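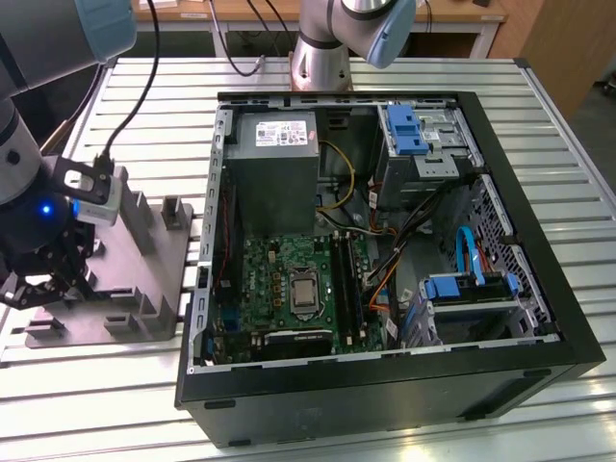 # Odisley 拆机套件：试用仓库说明

这个仓库放的是我们试用 Odisley 双臂拆机套件时攒下的东西：配置、脚本、一小份数据，以及一份越写越长的抱怨。套件由 Moynihan 供货，对外的说法是“开箱即可拆解台式机”。开箱这一步确实很顺利，箱子质量不错。

如果你正在考虑买一套，可以直接跳到“值不值得买”。如果你已经买了，请从“安装”读起，并准备一杯热的东西。

最后整理：2024年12月15日

## 套件里有什么

| 部件 | 说明 | 我们的看法 |
|---|---|---|
| 左臂 | 带多指夹爪，腕部装相机模块 | 主力，脾气也最大 |
| 右臂 | 底座固定在台面，银色圆柱形 | 稳，慢，从不邀功 |
| 工作台 | 带 T 型槽的铝台面 | 全套里最让人放心的一件 |
| 板式治具 | 灰色，带立柱和销钉 | 放小件，偶尔也放手机 |
| Skudgate | 任务编排软件 | 见“已知问题”，整节都是它 |
| 纸质手册 | 英文，装订良好 | 第三章和第五章互相矛盾 |

台式机不在套件里。我们用的是一批退役的黑色塔式机箱，侧板拆掉后平放在台面上，电源、主板、内存插槽和硬盘架都敞着。CPU 散热器在上台之前由人手拆走，CPU 留在插座里。手册第 4.2 节把这一步叫作“简单预处理”，一个字也没提凝固的导热硅脂。

## 支持的任务

Skudgate 自带五个任务模板，在 `tasks/` 目录下：

- `ram_pull`：拔内存条。
- `sata_unplug`：拔 SATA 线。
- `drive_release`：打开硬盘卡扣，抽出硬盘。
- `psu_plug`：拔电源插头。
- `cpu_pick`：抬起压杆，取出 CPU，放到治具上。

宣传页上还有第六个，“全自动整机拆解”。模板文件存在，打开是空的，注释写着 `coming soon`，落款是五月。我们保留了原文件，以示尊重。

## 安装

1. 固定两条臂的底座。T 型槽螺母要提前滑进去，装好底座之后再想起来就晚了。
2. 接控制柜。两根通信线的接头长得一模一样，标签也一模一样。插反了不会报错，只会左右手互换身份，效果颇为惊人。我们用彩色胶带做了区分，建议照办。
3. 装腕部相机，线沿着臂往上走，留足余量。手册给的余量够手臂伸直，不够手臂转身。
4. 放好治具，机箱平放，敞开的一面朝上。
5. 安装依赖：

```bash
git clone <本仓库地址> teardown-trial
cd teardown-trial
pip install -r requirements.txt
cp config/bench.yaml.sample config/bench.yaml
```

6. 修改 `bench.yaml` 里的台面高度，再做一次标定：

```bash
python calibrate.py --arm left
python calibrate.py --arm right
```

顺序不能换。先标右臂的话，左臂会继承它的坐标系，然后十分自信地去抓台面以外的空气。

7. 把急停按钮放在手边。是手边，不是“伸手应该够得着的地方”。

## 运行

单个任务：

```bash
python run.py --task ram_pull --speed 0.3
```

默认速度是 1.0，演示视频里好像也是这个速度。我们试过一次，之后就把 `run.py` 的默认值改成了 0.3。想体验原厂风味的，自己加参数。

常用选项：

- `--dry`：只走轨迹，夹爪不闭合。每次换机箱型号都先跑一遍。
- `--confirm`：每一步之前等人按回车。会让“自动化”三个字显得有点心虚，但机箱能活得久一些。
- `--log full`：记录力矩和图像。硬盘空间自理。

## 数据

试用期间的记录放在 `data/`，按任务分目录。采集计划里写的是 2000 次，理由是这个数字看上去很体面。收到 1000 次的时候，内存插槽的卡扣先撑不住了，计划随之修订。现在的 1000 次全部可用，只是分布不太均匀：拔内存的最多，取 CPU 的最少，跟我们的勇气成正比。

其中 227 次标了 `fail`。每条都有一个人工写的原因字段，几种常见的写法：

- `slip`：夹住了，又滑了。
- `occluded`：线束挡住目标，视觉模块认定目标不存在，任务宣布圆满完成。
- `wrong_cable`：拔了另一根线。动作很标准。
- `human`：人的错。这个标签用得比我们愿意承认的多。

每条记录的结构：

```
episode/
 meta.json 任务、机箱型号、操作员、结果
 wrist/ 腕部相机图像
 bench/ 固定相机图像
 joints.csv 两条臂的关节角与力矩
 note.txt 备注，可能为空，也可能是一篇散文
```

标注由 Juwita Simanjuntak 统一复核。`note.txt` 里语气克制的那些是她写的，其余的不是。

### 使用时请注意

- 机箱型号单一，外观偏黑。拿去训练通用模型的话，遇到白色机箱请不要来找我们。
- 线束没有做过统一整理，保持退役时的走线。黄色电源线和橙色线在图像里很显眼，模型容易学会“看见亮色就伸手”，训练前最好做颜色扰动。
- CPU 顶盖会反光，相机曝光写死在配置里，早上和下午的图像差别不小。
- `meta.json` 里的时间戳以控制柜为准。控制柜的时钟偏快，它本人并不知情。

## 已知问题

**Skudgate 的进度条。** 停在百分之九十九时有两种可能：任务快完成了，或者软件已经死了。区分办法是去看机械臂在不在动。

**双臂避让。** 两条臂同时要进机箱时会互相谦让，各退一步，再各进一步，循环往复。把 `yield_priority` 设成 `left` 可以解决。默认值 `auto` 的含义，我们问过支持，回信说“由系统智能决定”。

**SATA 线。** 夹爪倾向于抓线而不是抓插头。我们在 `patches/sata_grip.py` 里把抓取点往插头方向挪了一点，好多了。拔不出来时请不要调大力矩上限，这条是拿一块主板换来的。

**蓝色硬盘卡扣。** 颜色鲜艳，识别毫无压力，开合另说。手指太粗，有时一次按到两个。

**状态灯。** 腕部亮蓝灯，手册第三章说是“就绪”，第五章说是“等待”。支持的答复是两者都对。

**许可证弹窗。** 断网后每次启动都会弹，并且会挡住软件里的停止按钮。所以请再读一遍安装第 7 步。

## 和 Irkesex 的对比

我们之前用过 Irkesex 的单臂方案，简单说几句，不算正式评测。

Irkesex 的软件朴素得像报税表格，但按下停止它就停。单臂拆内存没什么问题，遇到要一边压卡扣一边抽硬盘的活就只能干看着。Odisley 多出来的那条臂正好补上这一块，代价是标定工作翻倍，占地也翻倍。两家的夹爪接口不通用，转接件要自己画，图纸在 `cad/adapter/`。

支持方面，Irkesex 回信慢，内容有用。Moynihan 回信极快，签名很长。

## 值不值得买

硬件值得。两条臂重复定位稳定，台面扎实，治具虽然不起眼，立柱位置排得很讲究，换型号时不用重做。夹爪的手指可以单独更换，我们换过，过程没有生气。

软件还欠火候。如果组里有人愿意读日志、写补丁，并且对“智能”一词有足够的抵抗力，可以买。如果指望它周一到货周二上产线，请把预算先花在别处，等那个空模板里长出代码再说。

我们续租到了下一季。主要是舍不得那张台面。

## 贡献

欢迎提补丁，尤其欢迎别的机箱型号的数据。提交前请：

- 跑 `python check_episode.py`，全绿再提交；
- 失败记录一并交上来，不要只挑好看的；
- `note.txt` 写中文英文都行，脏话请缩写。

问题单请附上 Skudgate 版本号和 `bench.yaml`。只写“不动了”的单子会被转给控制柜，由它智能决定。

## 许可

脚本和补丁采用 MIT 许可，数据采用 CC BY 4.0。Skudgate 本体和任务模板归 Moynihan 所有，仓库里只放了我们的差异文件，外加那个空模板的文件名。

联系人：Juwita Simanjuntak，请走问题单。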